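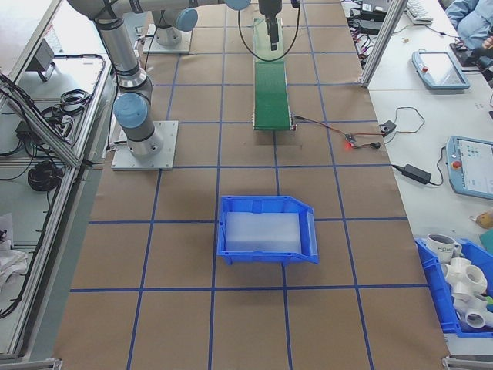
How big should the squares be when you tape out a bench?

Big enough for your largest bin to sit inside one with a couple of fingers' width to spare on every side.

Right, so that's the question I get most, and I'm going to start with it and get it out of the way. Hello everyone, I'm Austra Laur, I look after the benches at Sumelton, and I have half an hour on bins, tape, and the little belt. Slides are few. Stop me if I mumble.

(Wait for people at the back to sit down.)

Start with the paper. We cover the table in brown paper before anything else goes on it. I used to tape straight on to the tabletop and I spent most of one January scraping the glue off with a plastic card, which I don't recommend to anyone. With paper you can write on it, you can move a line, and when it gets tatty you peel the lot up and begin again. Pull it tight. Tape the edges down underneath, and do the long sides first.

Then the lines. Blue tape, the low-tack sort. Put down the two outside lines, check they're square with a proper square (the one in the drawer, the one with the red handle has been dropped and it lies), and work inwards. I did my first grid by eye and it was lovely at one end and a good finger's width out at the other. Steinarsdóttir, our other site, print theirs on to the paper and it does look smart! But they have to order a new sheet every time somebody changes the bins, and I can change mine before the kettle's boiled.

A bin doesn't have to live inside a square, by the way. People get very upset about this. If the work wants the bin to sit across a line, put it across the line and write down which line. The grid is there so you can tell me over the phone where something goes, and "on the upright, just above the crossways one" is a perfectly good answer.

(Hold up the small bin.)

Bins, then. I like the open-fronted kind with the sloping lip. You can see in without leaning over, you can get your hand in low, and when you're done you tip it forwards and everything slides out. Which way the lip faces matters more than which square it's in. Decide on one direction per bench and draw an arrow on the paper. We had an afternoon at Drurkeck where half the bins faced left and half faced right, and I watched three people reach over the back of the same bin inside a minute.

Foam in the bottom. Cut it a touch under size so it drops in flat, because if you force it, it bows up in the middle and the small stuff rolls to the sides. It quietens things down wonderfully – tip a load of pipe fittings into a bare plastic bin and you'll hear it in the car park. Take it out and shake it at the end of the day. You will find crumbs. Don't ask me whose.

What goes in with what? My rule is that fittings can go together if you can tell them apart at arm's length. A cross and an elbow, fine, they can share. Two elbows of nearly the same bore, please don't. We did a big stock check last spring, 1,869 fittings through the bench, and 158 of them had been put in the wrong bin. When we went through those, 5 were crosses. Pretty much all the rest were lookalikes that should never have been sharing in the first place.

Mugs. I know. A mug in a bin of fittings is a thing that happens on every bench I've ever looked after, mine included. If it's part of the job, if you're packing mugs, then give it its own foam and don't let hard plastic bits ride on top of it. If it's your tea, there's a shelf by the door.

(Drink of water. Change slide.)

Now the belt. It's a short one, green, and it came from Corisura with the bigger order. It earns its place when things need to get from one side to the other and you'd like to stop walking. What I want you to do is look at it before you start it. Have a look at the shiny top with the light coming across it, and you'll pick up scuffs and fine scratches that you'd never spot from straight above. Light scuffing, leave it alone. Anything you can catch with a fingernail, tell me.

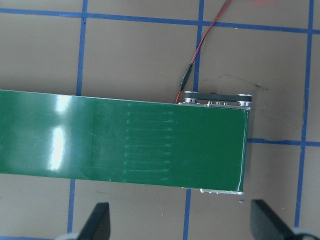
Then go round to the end and find the little black toothed belt on the outside of the rail, running over its two pulleys. With the power off and the plug out, press it gently in the middle. You want a bit of give and no flop. While you're there, look at the bolt heads beneath it and just put a finger on each. If one turns, it's loose, so nip it up and carry on with your day.

Clean the green surface with a damp cloth and nothing else. I tried a spray once because it smelt of lemons, and it left the belt so slippery that fittings sat still while the belt went by underneath them. It took me two goes with plain water to put right.

And wires. Keep them on one side, keep them off the paper if you can, and never run one under a bin. A bin sitting on a wire rocks, and you'll blame the bin.

Last bit is putting away. Bins emptied, foam out, belt wiped, plug out, pencil back on its string. We reckon on almost 1,196 fittings in a full day and the tidy-up after that takes me as long as one side of a record.

(Questions. Hand round the tape samples. Remember to get the small bin back.)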